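Section 3. Showing the arm a job by remote control

I do my demos in the simulator first, and I'd suggest you do too — a dropped ring costs you nothing there.

1. Open Joltano and load the ring-sorting room.
2. Set the speed to 86. I know 100 is tempting, but my hands can't keep up with it.
3. Press Record, then steer the gripper down into the round tray, nice and slowly.
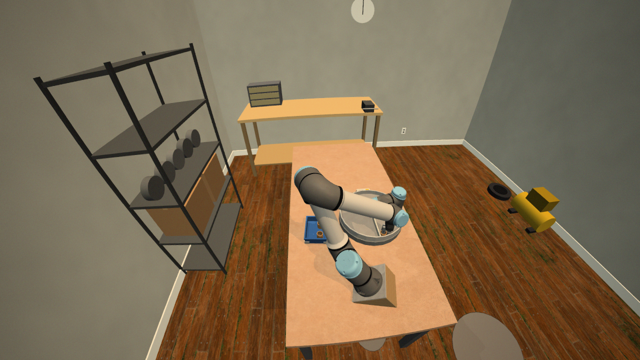 Fig. 3: Gripper lowered into the tray, with a ring beneath it

4. Close on the ring, lift well clear of the rim and carry it over to the blue bin.
5. Let go, back off, press Stop.

Note: if you fumble a grab, bin that take and start again. I kept my messy ones till May and had to redo the lot!

Caution: don't switch to the real arm while Record is still on.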